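Household Work and How We Count It
Handout 4: The Second Look at the Living Room

Please read before the seminar, and bring it with you. The copier on our floor has opinions about double-sided printing, so I won't be making spares.

Last time we dealt with kitchens. This handout covers the part of the home where, according to most people who fill in surveys, no work takes place at all. 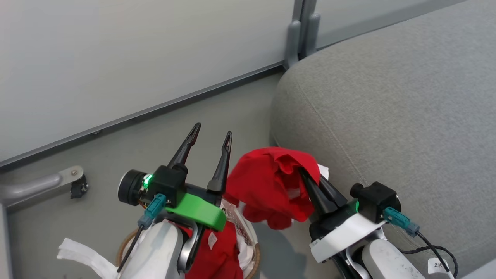
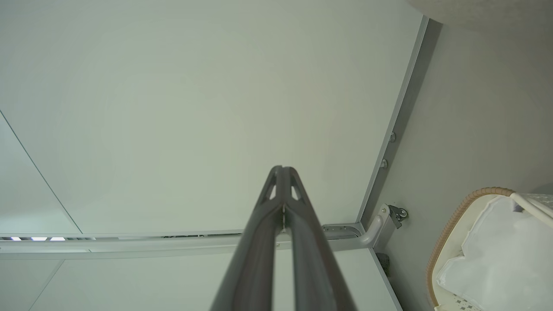
Tomás Cronin
Lecturer in Social History, course convenor

1. The trouble with "tidying"

Ask someone how long they cooked yesterday and you'll get a decent answer. There was a start, there was an end, and there was a meal in the middle to prove it. Ask how long they tidied and they look at you as if you'd asked how long they blinked.

Tidying happens on the way to other things. You pick up a cup because you're going to the kitchen anyway. You fold a blanket while arguing about a bill. When Kyung-tae Seol ran the diary exercise with last year's group, several students recorded an entire evening as "watching television" and then admitted, under mild questioning, that they had also sorted the post, paired socks and moved a chair twice. One wrote "nothing" for a whole Sunday afternoon and had, by my reading of the notes in the margin, cleaned a bathroom.

The diary form uses slots of 15 minutes. A job that takes two minutes and happens nine times will vanish from it completely, while a bath of decent length gets a line to itself. Keep this in mind whenever you meet a confident bar chart.

2. Main and secondary activities

Most diary forms give you two columns. The first asks what you were doing. The second asks whether you were doing anything else. People fill in the first with care and treat the second like the comments box on a parking form.

Childcare suffers most. A parent reading a magazine with a toddler in the room is reading, says column one. Anyone who has tried it will know how many pages get read. Some researchers add a third column for "who else was present", and some multiply things in ways I find hard to defend after lunch. We'll look at both.

Terms you should be able to use without wincing:

Primary activity — what the person says they were mainly doing.
Secondary activity — anything done at the same time and remembered.
On-call time — being available, whether or not you were called.
Management — knowing that the bin bags are running out. It is rarely measured, though it can ruin a marriage.

3. The Tralar diaries

Our main source this term is the set of household diaries from Tralar Street, kept by residents over a single October and deposited with the department in two boxes, one of which smells of paraffin. There are 70 diaries, of very mixed quality. The best are superb. The worst is a list of football results with the word "ironing" written across it in a different hand.

Read diaries 1 to 6 for the seminar. Pay attention to what the writers take to be worth setting down. The woman at number 11 records polishing the front step every time she does it and never once mentions washing up. The step faced the street. Her neighbour, a retired signalman, logs each cup of tea he makes for his wife, with times, and I leave you to draw your own conclusions about the cups going the other way.

A few cautions. The writers knew they would be read. Some copied up their week in one sitting, which you can tell from the ink. And nearly all of them round to the hour, so that half the street appears to have spent exactly 60 minutes a day on dinner.

4. Does kit save time?

You will be tempted to write that appliances freed people from housework. Half of you will write it anyway. Please at least read the Norusitz pamphlet first, where the firm promises the owner of its carpet sweeper "a morning returned to you", and then the diaries of the two households on the street that bought one. Both swept more often afterwards. Standards rose to meet the machine, and the morning stayed where it was.

The Gerkura washing machine is a harder case and I'd like us to argue about it. Hours spent on laundry did fall. But the work had once been shared with a sister, a lodger or a paid laundress, and afterwards it was done by one person on her own.

5. For the seminar

Keep your own diary for one full day, both columns, and swap it with a partner. Your partner will mark every gap they don't believe.

Then write up to 200 words on one task you left out. Tarigan's chapter on memory is useful here, chiefly the middle section; the opening is mostly a quarrel with a reviewer.

Essays on this topic go in the wooden tray outside my office. The other tray belongs to Geography.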